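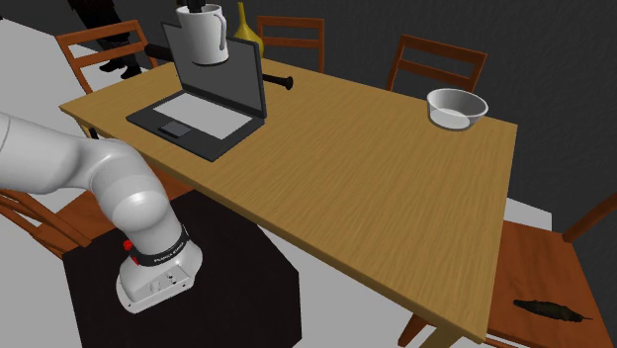

By October Bronwyn Mahuika had set the table, or unset it, or moved one thing from one end of it to the other, more often than she had done at her own house in all the years she had lived there, and she had raised three boys in that house. The difference was that this table was on a screen in the back office at Vadance, over the old shoe store in Civham, and her hands never touched any of it.

What her hands touched was the grip. It hung from a jointed stand clamped to the edge of her desk, and when she moved it the white arm in the picture moved too, a hair behind her, like a child copying somebody at church. She was 61, and she had answered the ad because it said patience was more important than experience. She had plenty of the one. She had spent most of her working life in a school kitchen and had never so much as played a video game, unless you counted the one with the falling bricks, which her middle son had put on her phone and which she deleted after she missed a bus stop.

The program was called Plendumlow, and it gave her a room and a job to do in it. Some days the room was a kitchen and some days it was a bedroom with a terrible bedspread. This week it was the dining room, with its light oak table and its orange-brown chairs and the dark gray wall behind, a room she had grown fond of in spite of herself. She liked the tall yellow vase. She had gone so far as to look for one like it at the thrift store, and come home with a casserole dish.

"You're talking to it again," said Dale, from the next desk over.

"I'm talking to myself," Bronwyn said. "It's allowed to listen."

She was, though, talking to it. She had started in her second week, when she was bringing the arm down toward a cup and heard herself say, easy now, come around the side, don't grab, and the arm had come around the side very nicely. Of course that was her own hand doing it. She knew that. The arm didn't know anything yet. Everything she did went into a file, and the files went into a pile, and at night the pile was fed to the thing they were teaching, which the younger people called the policy and which Bronwyn, who thought that sounded like something you'd have on a car, called Kingi, after a dog she'd had as a girl. He had been a good dog and a slow learner. It had taken him a whole summer to sit, and then he sat for everybody, including the mailman, for the rest of his life.

The job this week was the bowl. The wide white bowl was to be picked up by the rim, carried down the table and set on the wood in front of the nearest chair, without dragging. You had 90 seconds. Then the room blinked and everything was back where it had started, or nearly, because Plendumlow liked to shift things a little between one try and the next - the bowl farther back, the laptop turned, a mug set up on the top edge of the laptop's screen where no mother would have let it stay for a minute. You learned to have a look around before you started. You learned to swing wide.

She needed 286 good ones. Bad ones you threw away by pressing a key with your left hand, and everybody had their own idea of what was bad. Dale threw away anything that wasn't smooth. He was a beautiful operator, Dale, he could set that bowl down like a leaf landing on a pond, and his came out so much alike that you could have laid one on top of another. Bronwyn's did not come out alike. Sometimes she came at the bowl from the left and thought better of it. Sometimes the grip slid on the rim and she had to stop, back off an inch, and try again, and unless she had really made a mess of it she kept those.

"That's a fumble," Dale said, watching one over her shoulder with his lunch in his hand.

"It's a fumble and then it isn't," said Bronwyn. "I got it in the end."

"But you're showing it how to fumble."

She thought about that through the afternoon, because Dale was a kind boy and not usually wrong. She thought about the girls who used to come to her in the school kitchen, seventeen or eighteen years old and scared of the big knives, and how she would stand behind them with her hands over their hands for the first onion, and maybe the second. You couldn't show anybody an onion from across the room. They had to feel how hard you pushed, and where you let up. And she remembered one girl in particular, who could do it perfectly as long as the onion behaved, and who cried the first time one rolled, because every onion Bronwyn had ever cut in front of her had stayed put.

So she kept the fumbles. She didn't make them on purpose, that would have been a kind of lying, but when they came she let them stand, and she slowed down for the part where she fixed it. See, she said under her breath, it slid. That's all right. Up a little. Now have another go.

They ran the new policy early on the last morning, with the coffee still dripping and most of the office standing around in their coats. It was strange to sit with her hands in her lap. The grip hung on its stand. On the screen the arm woke up and reached out over the table on its own, a little too high at first and a little to the left, and she leaned left in her chair without meaning to, the way you do when somebody else is driving.

It went down to the bowl. It closed on the rim. The bowl tipped, and slid, and settled back onto the wood with that small knock the program made, and she heard Dale breathe in.

The arm stopped. It backed off, not very far, about an inch. It seemed to hang there for a moment as if it were having a look around, and then it came down again a touch slower, and took hold, and up went the bowl, off the table and past the laptop in a great wide swing that nobody but a cautious woman would ever have bothered with.

"That's you," said Dale. "Bronwyn, that's exactly you."

"Hush," she said. "He hasn't put it down yet."

She had her hands over her mouth by then. The bowl came down the length of the table, wobbling a bit, and stopped over the bare wood in front of the chair, and she watched it sink the last little way, and she said, easy, easy, let up now, and the arm let go.

Dale went to get the coffee. Bronwyn stayed where she was, and when the room blinked and the bowl was back at the far side of the table, she pulled her chair in closer to watch him do it again.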